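Bin picking cell - checks before you hit go

Quick one, been meaning to write this up since September. Bent Kragh asked for it after the Brisside job and I keep repeating it on the phone. Applies to any arm over a bin, big or small.

Before power

Walk the cell. Cables off the walking path or covered. Yes, the grey ones too.
Clamp the bin. Check the clamp by hand, every shift. A bin that shifts 11 mm is a crash, not a missed pick.
Look in the bin. Count parts in, write it down, count parts out.
Hose and cable bundle - turn the wrist by jogging, slow, both ways. Nothing should pull tight or rub on the rim.

First run

Teach mode, reduced speed. One person on the pendant, thats the only person inside the line. Enabling switch held the whole time, no tape, no zip ties. I will walk off site if I see one.
Set your floor limit before anything else. We stop 50 mm above the bin floor, then step down in small bits untill the finger clears. Save that height with the bin name, Leilani Blackwood's sheet has a column for it.
Do the corners last. Walls slope, the wrist gets there before the gripper does.

During

Dropped part? Stop, lock out, then reach in. No grabbing between cycles, doesn't matter how slow it looks.
Shiny parts confuse the vision. If it misses the same one three times, pause and move it yourself (locked out, see above).
Log every stop. Time, what, who. We had 548 picks on the Quartey trial and the log was the only reason we found the loose bracket.

After

Park the arm clear of the bin, not in it. Air off. Check the bin floor for fresh scrapes and mark old ones with a paint pen so you can tell them apart next time.

Risk assessment gets redone if you swap the gripper, the bin or the table. Same robot doesn't mean same cell. Sheet goes in the red folder, copy to Bent.
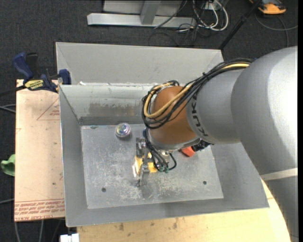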